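Can a Robot Really Learn to Pick Up a Plate?

Slow down before you say yes
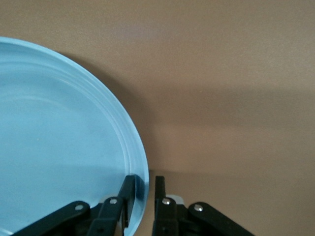 A robot's two fingers, one on each side of a plate's rim. The small camera near the gripper gets this close-up view.

You have probably seen a video of a robot folding a shirt or pouring a drink. The music is cheerful, the robot gets it right, and the video ends. Somebody in the comments says robots will be doing all our chores by next summer.

Maybe. But people have been saying "next summer" since before your parents were in school. So let's look at one small job, picking up a plate, and ask how a robot learns it and how well it learns it. Those are two different questions, and ads like to mix them up.

What does "learn" mean here?

When you learned to pick up a plate, you were very young. You grabbed at things, you dropped things, and somebody swept up. You also had skin that could feel, two eyes, and a good reason to care (there was food on the plate).

A robot has none of that to begin with. In the old way of doing things, a person wrote out every move: go forward this far, close the fingers, go up. That works well if the plate is always in exactly the same spot. Slide it over by the width of your thumb and the robot may close its fingers on air.

The newer way is to collect examples. A person steers the robot arm by hand or with a set of controls and does the job with it. While that happens, a computer saves what the camera sees and how the arm and fingers move. One try from start to finish is one example. Then the person does it again. And again.

Later, a computer program goes through all of those examples and looks for patterns. When the camera sees a curved edge over there, the arm usually moves this way. When the rim is between the two fingers, the fingers usually close. People call this learning. It's a fair word, as long as you remember that the program has no idea what dinner is.

How many times?

Let's make up our minds with some numbers from a project called Skirnberg, where a small team wanted a robot to lift plates and set them in a rack. They saved 1,696 tries. That sounds like plenty! Then they watched them all and threw some out. In some tries the person steering had bumped the table. In others the camera had stopped saving halfway through. That left 1,417.

If you do the subtraction, 279 tries went in the trash. Remember that the next time someone brags about how many examples they have. Ask how many were any good, and ask who checked.

It is slow, dull work, too. You lift the plate, put it back, move it a little, and lift it again. The people doing it get tired, and tired people get sloppy. A sloppy example teaches a sloppy move, and the program can't tell that you were only thinking about lunch.

Why is a plate so hard?

Go get a plate from your kitchen (a plastic one, please) and lay it flat on the table. Now pick it up using just one thumb and one finger of the same hand. No scooping from underneath!

You probably pinched the rim. That's what a robot with two fingers often has to do as well. One finger goes inside the rim and the other goes outside. If they come down too far to one side, both of them land on the plate, or both land on the table. If they pinch too softly, the plate slips. If they come down too low, they bump the table.

Now try it with your eyes almost shut. That gives you a rough idea of the robot's trouble. A camera near the gripper sees the rim very well from up close, but it may see only part of the plate. It gets a flat picture, and it has to work out how far away things are. A shiny rim can look lighter on one side than the other. Shadows can look like edges. You sort all of that out without trying. The program has to find it in the examples, and if it isn't in the examples, too bad.

The copycat problem

Here's the part I worry about most. A program that learns from examples is a copycat. It does best when today looks like the days it was shown.

Say every example has a blue plate on a brown table. Did the program learn "pick up a plate"? Or did it learn "go to where the blue meets the brown"? From the outside those look the same, right up until you hand it a white plate on a white table.

The Skirnberg team ran a test to find out. First they used the same plates as before, and the robot did the job 86 times out of 100. Then they brought in plates it had never met, in new colors and sizes. It managed 13 out of 100.

Same robot, same week, same table. If they had shown you only the first number, you'd have thought the job was nearly done. If they had made a video of one good try, you'd have thought it was finished.

I don't think that makes the work silly. The team went back and collected more examples with different plates, in different lights, in different spots, which is the right thing to do. But each new kind of plate meant more hours of steering. And plates are easy compared with a wet fork or a bag of grapes.

Questions to ask a robot video

Was it the first try, or the best one out of fifty?

Is somebody steering the robot where you can't see them?

Is the video sped up? Look at people or clocks in the background.

Would it still work if you moved the plate?

How many times did it drop something, and do they tell you?

If the video answers all five, good for the people who made it. Most answer none.

Try it yourself: be the robot

You need a friend, a plastic plate, and a scarf.

1. Tie the scarf over your friend's eyes. Your friend is the robot arm and can use one thumb and one finger.
2. You are the person steering. Say only "left," "right," "forward," "back," "down," "up," and "pinch."
3. Do ten tries. Write down every one, even the bad ones.
4. Now move the plate and swap it for a bowl. Your friend must use the same moves as last time, with no help from you.
5. Write down how that went.

Compare your two scores. If the second one is worse, you have met the copycat problem in your own kitchen.

Words to know

Gripper: the part of a robot that grabs. It may have two fingers, or more, or a suction cup.

Example: one saved try at a job, with what the camera saw and how the robot moved.

Rim: the raised edge that goes around a plate.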